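Hello all, and sorry this is landing a bit later in October than I promised. I've been up to my elbows in parish newsletters and lost track of the time, which Hạnh will tell you is nothing new.

So, where are we with the Ollulham obituaries index? We've now got 1,699 notices typed up and checked, and another 683 typed but waiting for a second pair of eyes. Cường Kiều did a huge chunk of the 1950s on his own (the print in those years is dreadful, all smudged e's and c's) and I can't thank him enough. The 1930s are finished apart from one bound volume that's still at the binder's.

The big headache has been married names. A widow might be Mrs Albert So-and-so in the death notice, Florence in the funeral report a week later, and back to her maiden name in the family's thank-you message! We started out giving each one a separate entry and that was a mess, so Thảo Lưu has set up cross-references in Zono. You search for any of the names and all the notices come up together. It meant going back over work we'd already done, roughly a fortnight of it, but I'm much happier with it now.
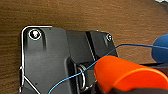
Black plastic, brown wood.

We've also had letters, which I didn't expect so early on. 49 families have been in touch since the first batch went up on the website, mostly to say hello and ask for a copy, and 14 of them sent corrections. A few were our typing. The rest were mistakes in the newspaper itself, including a man given the wrong regiment and a sister left out of the list of mourners, and her granddaughter is still cross about it. We agreed that we'd leave the printed wording alone and add a note underneath. Do shout if you'd like that handled differently.

Money: we're a little under on travel and a little over on scanning. Sokero put their price per page up in the summer, and I've asked Nghĩa Tiêu to get a quote from someone else before we send off the 1960s. I'd like to move what's left of the travel money across to cover it, if you're happy with that. The sheet with the figures is attached as before.

Still to do: the unchecked notices, the missing volume, and the memorial verses, which Hiếu Giáp would like indexed by first line. I said maybe. They're lovely, but there are an awful lot of them and half begin with "Gone".

I'll write again once the 1960s scans are back. If you want to come and see the volumes, mornings are best, any time after ten.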